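From: Kha Phí
To: Wamcombe small senders list
Subject: Re: soft mailers on the parcel bench – crate or flat?

Giang Đỗ wrote:

> We have moved nearly everything that isn't breakable out of cardboard
> and into plastic mailer bags, and the bench has got worse. Boxes used to
> stack. The bags slide off each other, and by four in the afternoon there
> is a heap at one end with labels facing every direction.
>
> Two questions for anyone sending soft goods. Do you keep the bags in
> crates before they are measured or lay them out flat? And how do you
> measure a bag that has no proper edges? Demden have twice put our
> parcels up a size band and I can't argue with them when I don't have a
> figure of my own.
>
> We send 200 a day when it is busy, fewer in February.
>
> Giang

Hello Giang, and all,

We went through the same change at Plolleo last year, so I can tell you what we settled on. It may not suit everyone. Our goods are mostly knitwear and bed linen, which squash. If you are sending shoes or anything with a hard corner inside the bag, some of this won't apply.

On the first question, crates. We tried laying the bags flat on the bench and it took up all the room we had. It also meant that each person put them down a different way round. Open plastic crates with a handle hole work better. We stand one at the left of the bench and measure out of it. Don't fill it much above the rim. A bag that bulges over the top is fine, but two or three piled on that will go over the side as soon as somebody pulls one out from underneath.

Stand the bags on their short edge in the crate if they are firm enough, label towards you. The very soft ones won't stand, so we put those in last and take them out first.

The other thing is the corners of the bench. A half-empty bag weighs very little and will hang over a table edge quite happily until something brushes past it. Ours used to end up on the floor behind the bench and we would find them at closing time. We now have a rule that a bag is either in the crate, on the platform or on the belt. It gets broken, but less than it did.

As for layout, ours runs left to right: crate, platform, belt. If your belt leaves from the other side, turn the whole lot round so that you never carry a measured parcel back across the unmeasured ones. That was the cause of most of our double labels. 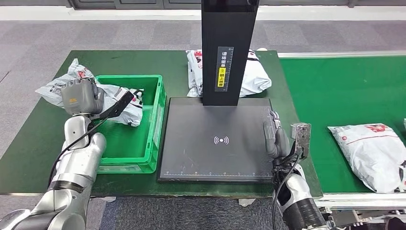

Crate on the left, measuring platform in the middle, belt going off to the right.

On measuring, the ruler along the front of the platform is more use than it looks. For a box you can read it straight off. For a bag you have to decide what shape the bag is first, and do it the same way every time. What we do is:

Lay the bag down with the label up.
Push the air to one end and fold the spare plastic under. Tape it if it springs back.
Pat the middle so the contents spread out, then take your hands away.
Line the long side up with the front edge and read the length.
Turn it a quarter and read the width.
Take the height at the thickest point, even if that is only a small lump.

The folding under matters most. An unfolded flap can add a good deal to the length, and the carrier's machine will count it. I think that is probably what has happened with your Demden parcels, though I can't be certain without seeing them. It would be worth asking which measurement took them over.

Write the figures down before the bag goes on the belt. We use a plain sheet with the parcel number and three columns. When we queried a surcharge on parcel 1518 we had our own numbers and the time they were taken, and the money was credited within 7 working days. Before we kept the sheet we simply paid.

Bag sizes also come into it. We were buying one large size from Akanda, 1000 to a carton, as it was cheaper per bag. Most of what we sent only half filled it – hence all the folding. We now keep two sizes and the smaller one does for the greater part of our orders. The cost per bag went up slightly and the surcharges came down by more than that.

A few smaller points. Wipe the platform now and then with a dry cloth, as label backing sticks to it. Ours has picked up scratches and they make no difference to the readings. Keep scissors and tape off it altogether, and keep any cables clear of the crate, as the handle will catch them. If you have a green bench and green crates, be glad of it, because white and grey bags show up well against them.

I haven't found a good answer for returns. They come back in the same mailers, crumpled and often torn along one side, and from a distance they look just like outgoing ones. At present they go in a separate crate under the bench with a strip of red tape on the handle. If anyone has something better I would like to hear it.

Giang, I can send you a copy of our sheet if you want it. It is one page.

Regards,
Kha Phí
Plolleo, dispatch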